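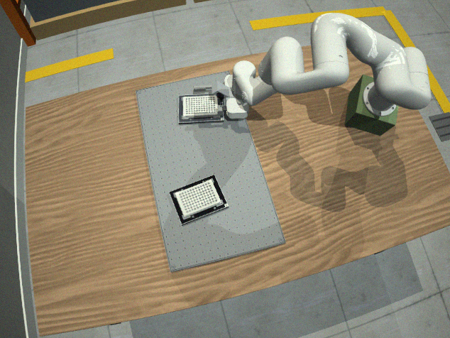 # Chapter 3: Playing Your Way Up

I lost my first pro tennis match in 57 minutes, and I drove home thinking I'd picked the wrong life. So let me start this chapter with rankings, the thing I understood least back then (and worried about most!).

You'll remember Magdalini Raptis from the last chapter. She finished her junior years near the top of her country's list, then went to Sendine in September to play her first grown-up qualifying draw. She lost in the second round. Then she lost again at the Balaskas Open, and her ranking sat at 226 for what felt to her like forever. When I asked her about it, she just laughed and said she'd stopped looking.

By the next season she was 172. She hadn't won a title, only a handful of matches at small events, but the points stayed on her record for a full year and they kept adding up.

We'll work through her season week by week, so keep a pencil handy. First come the kinds of events and who gets into them, then how points drop off, and after that we'll plan a schedule for a player who can't afford to fly everywhere. I couldn't either, and I made some awful choices. You'll meet those in section 3.

## 3.1 Getting into the draw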